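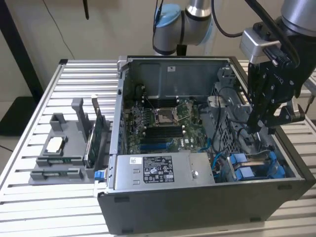 Side panel off, and the inside of a desktop case in full view.

The Computer in the Hall Closet

By Raili Sjöberg
10/12/2019

My mother calls it "the big one." As in, are you ever going to come get the big one out of my closet? She has been asking since I moved out, and every visit I'd look at it sitting under the winter coats, a desktop tower with a beach towel over it, and say next time. Then this fall she had new carpet put in and next time arrived. I drove home to Idton with the thing buckled into the passenger seat like a relative.

If you grew up in a house with a family computer, you know what I had in the car. Ours lived in the dining room, on a desk that was sold to us as a computer desk and had a special slot for CDs that only ever held takeout menus. Everybody used it and everybody was mad at everybody else for using it. My brother filled it with games. My father did his taxes on it and yelled. I wrote terrible poetry in a folder called Homework Old, which I thought was a very sneaky name (my brother found it inside of a week).

And then, little by little, we all got our own machines, and the big one went from the desk to the floor to the closet. It didn't break, as far as any of us remember. We just stopped turning it on.

I plugged it in on my kitchen table the night I got home. The fan ran, a light came on, and that was it. No beep, no picture. I tried another cable. I tried pressing the button in a more confident way. Then I did what people in my neighborhood have always done, and took it to Huttunen.

Huttunen is a repair shop, although the sign says Radio and Television and the window is mostly lamps. Eino Tikkanen has run it for as long as I've lived on that side of town. He isn't a Huttunen and never met one. He bought the name with the lease and says changing the sign would cost more than answering the question. He fixes toasters, amplifiers, sewing machines, a lot of vacuum cleaners, and whatever else comes through the door, and he talks the whole time he does it, mostly about fishing.

"What do you want off it?" he asked, before I'd even set it down.

I said I wanted it to work. He shook his head at me, kindly. What he meant was, what's on there? He told me people come in holding a dead computer and tell him all about the computer, how much it cost, what a good one it was, and he has to wait them out until they get to the wedding pictures.

So I stood there and thought about it. The poetry, I guess. Some photos from our first digital camera, which took blurry little pictures that all seemed to be of the dog. And a family newsletter my father used to write every January and mail to the cousins, with weather statistics in it. He's been gone a while now and I only have a couple of those on paper. I hadn't thought about the newsletters in years, and suddenly I wanted them so badly I had to go look at the lamps.

Eino let me stay while he opened it up. I'd never seen the inside, which is funny when I think how many hours I spent with my shins against the outside. He showed me where the drive sat and told me that if I was ever going to get sentimental about a part, that was the one. Everything else in a case is just there to keep the drive company. Then he blew the dust out with a can of air, out on the back step, and a gray cloud went sailing off over the parking lot. Some of that was my childhood dog, no question.

He kept it 6 days. I called twice and he was patient about it both times.

While I waited, I started asking people about theirs, and wow, did I open a door. Everybody has one of these! My neighbor keeps hers in the garage because there's a novel on it. A friend from work has a laptop with a cracked screen that holds the only recording of her grandmother telling a joke, and the joke is filthy, and she'd never part with it. My brother confessed that he still pays for his old Rikunetti mailbox, an email account he hasn't logged into since college, because he's afraid of what would happen to the letters from a girl he didn't end up marrying. (He'd like me to add that his wife knows.)

I also heard from the people who lost things. A man at my dentist's office, a total stranger, overheard me and told me about the day his daughter's baby pictures went, and he told it the way you'd tell somebody about a house fire. He'd been meaning to copy them. We've all been meaning to copy them.

What gets me is how different it feels from a box of paper. My mother has shoeboxes of photographs going back to people whose names we don't know, and they've been through a flooded basement and they're fine. A bit wavy. You lift the lid and there they are. A computer in a closet looks just as solid as a shoebox and it weighs a whole lot more, and you've got no idea if there's still anything in it. You can't lift the lid and check. I mean, you can, I've now watched it being done, but you won't see any dogs in there.

Eino has opinions on this and I promised I'd pass them along. He thinks you should copy whatever you care about to 2 places and keep one of them at somebody else's house. He thinks you should turn old machines on once in a while if you insist on keeping them. He thinks you should never, ever store one in an attic. And he'd like you to write down your passwords on a piece of paper, with a pencil, and tell one person where the paper is. He gets up to 50 families a year who bring in a machine that works perfectly well and that they can't get into, and he says those are the visits he takes home with him.

When I went to pick up the big one, he had it running on the bench with a borrowed monitor. There was our desktop. There was the background picture my brother had put on it to annoy me, a screenshot from Tirkden, this dungeon game he played until his eyes were red, with the troll I hated front and center. I laughed out loud, right there between the vacuum cleaners. I could practically smell the dining room.

The poetry survived, I'm sorry to say. So did most of the dog. Some of the photos open halfway and then go to gray stripes, and Eino said he could keep trying but that I shouldn't hold my breath, so I told him to leave them. You get the ears, at least.

And the newsletters were there, in a folder with my father's initials, one for every winter we owned that machine. I read them all that night at the kitchen table. He'd recorded the first frost and the last frost, and how long the lake ice held, and what my brother and I were up to, which he reported in the same tone as the ice. "R. has taken up poetry and we are not permitted to read it." So he knew about the folder, too!

I've printed a set for my mother and a set for my brother, and the files are on a drive in my desk and another one in my aunt's sewing cabinet, as instructed. The cousins are each getting a copy with their holiday card. I'm thinking I might write a new one in January, though I'll have to start paying attention to the frost.

The big one is still with me. Eino offered to take it for parts and I said yes, sure, of course, and then I carried it back out to the car. It's in my closet now, under the coats. I used the same beach towel.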